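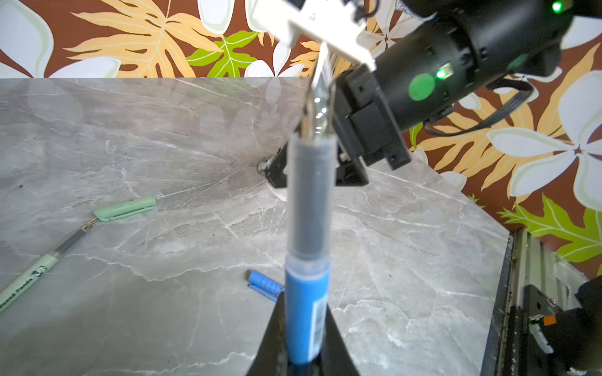 Handwriting study: people with terrible handwriting wanted

Koo Stationery is looking for adults whose shopping lists can't be read by anyone else in the house. If your cheques have ever come back with a polite note, we'd like to meet you.

We're testing 4 styles of lined paper to see which one does the most for a messy hand. You'll copy out some dull paragraphs, write a letter to a relative of your choice (posting it is up to you) and fill in a form about how your wrist feels. Left-handers are very welcome and will be given a desk with the lamp on the proper side.

Sessions run through August at our office in Mirier, upstairs from the Fitell Street bakery. Each takes a morning or an afternoon, with a tea break. The smell of cinnamon buns is free. The buns are not.

You should be:
- 18 or older
- able to write by hand for 20 minutes at a stretch
- not a calligrapher, not even on weekends

Doctors may apply, but we're filling up fast in that category.

We pay $200 for two sessions, by bank transfer, within a fortnight of the second. Parking is behind the Silell building and costs more than it should. The 124 bus stops at the door.

To apply, send us half a page in your usual handwriting, by mail, to Koo Stationery, 281 Fitell Street, Mirier. Please print your phone number. We do need to be able to read that part.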